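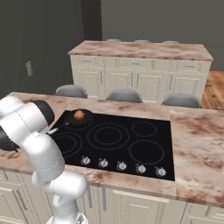
I put off learning how to look after a glass cooktop for a good long while, and I paid for it with a ring the size of my pasta pot that took me most of a Saturday to get rid of. So if you've just moved into a place with one, or you've swapped out your old coil stove and you're scared to touch the new one, pull up a chair. These are the things I do now, in no special order.

Let it cool first. I know, I know. But wiping a warm top with a wet cloth is how you get those cloudy streaks that look like fog and won't buff out. I start the dishwasher, feed the dog, and then come back to it.

For everyday wiping I use a soft cloth and a tiny drop of dish soap in warm water, then a second cloth with plain water, then a dry one. Three cloths sounds fussy, but they're old T-shirts cut into squares and I go through a stack of them a week anyway. The dry one matters most. Nearly all the streaks I used to complain about were just soap I hadn't rinsed off.

White vinegar is great for the dull film you get if your water is hard. Mine is terrible - the kettle looks like a cave inside by February. I keep a spray bottle with half vinegar, half water, and spritz the glass lightly, leave it for a minute, and wipe. Keep that same bottle far away from marble, please! Vinegar eats the polish right off and leaves a flat, pale spot you can feel with your finger. My friend Birthe Bisgaard did her whole island with it one spring, and she had to have a man come out and polish it again. If your cooktop sits in a stone counter, spray the cloth and not the glass.

Now, the burnt-on stuff. Baking soda is what works for me:

Sprinkle a good layer over the spot.
Lay a hot, damp dish towel over it and leave it for 17 minutes (I set the timer for 15 once and once for 20, and settled on 17, don't ask).
Take the towel off and rub in small circles with the damp baking soda.
Wipe, rinse, dry.
Do it again if you have to. I usually have to.

If there's still a crust, get a plastic scraper, or a razor scraper if you have a steady hand. Hold it low and flat and push gently. The glass should be wet when you do this. The one time I used the corner of the blade to "just pick at it" I left a scratch that I look at every single morning while I wait for my coffee.

Sugar is the exception to the cooling-down rule. Jam, syrup, caramel, a boiled-over pot of cranberry sauce... melted sugar can pit the glass as it hardens, and then you have a little crater for life. Turn off the burner, put on an oven mitt, and scrape the worst of it over to a cool part of the glass while it's still soft. Go slowly. Then leave the rest until everything has cooled. Check your manual on this one, because some makers have their own ideas about it.

Things I don't let near the glass anymore: steel wool, the green side of the sponge, scouring powder, and window cleaner with ammonia in it. Also my cast iron, unless I lift it on and lift it off. I used to slide it around like a hockey puck. Check the bottoms of your pots too! Run your palm over them. A dried grain of rice or a bit of salt stuck under there will scratch as well as any sandpaper.

Aluminum pans can leave gray, silvery marks that look exactly like scratches but aren't. Before you cry over them, try a little cooktop cream on a damp cloth. I've had good luck with the Giltora one, which is thick and smells like an old hardware store. The Munier one is thinner and you have to shake it like mad, but it's cheaper and I'd buy it again. You need a blob the size of a pea and that's all. A bottle lasts me ages.

While I'm on the subject, the edge where the glass meets the counter collects crumbs like you wouldn't believe. I run a wooden toothpick along it, then an old soft toothbrush with soapy water, barely damp. Don't dig, or you'll pull the sealant up. If yours is already lifting or has gone brown and crumbly, get someone to redo it before water gets down inside.

And for marble around the stove, plain dish soap and water, dried right away. For oil spots I make a paste from 2 spoonfuls of baking soda and a little water, spread it on, cover it with plastic wrap, and leave it overnight. In the morning I wipe it off with a wet cloth. A fresh spot comes out the first time. An old one may take three or four nights, and tomato sauce is another matter entirely - wipe that up the second it lands. Try the paste in a corner first.

Zübeyde Başaran wrote to me after my last page on stovetops to say she puts a folded sheet of parchment next to the burner as a spoon rest when she's making tomato sauce, and throws it out after. I've been doing it ever since. (Next to the burner, not on it! Paper and a hot element don't mix.) I used to own a nice ceramic spoon rest, but it lived in the sink and never got used.

One more, about storage. It's very tempting to treat that big flat surface as extra counter space, and I did, with the mail and the bread and once a plastic colander. Then I bumped a knob with my hip. I'll spare you the smell. Nothing sits on mine now, not even for a minute while I unload groceries.

Next time I want to get into range hood filters, which I soak in the laundry tub with washing soda and very hot water. Mine is due, and I've been ignoring it.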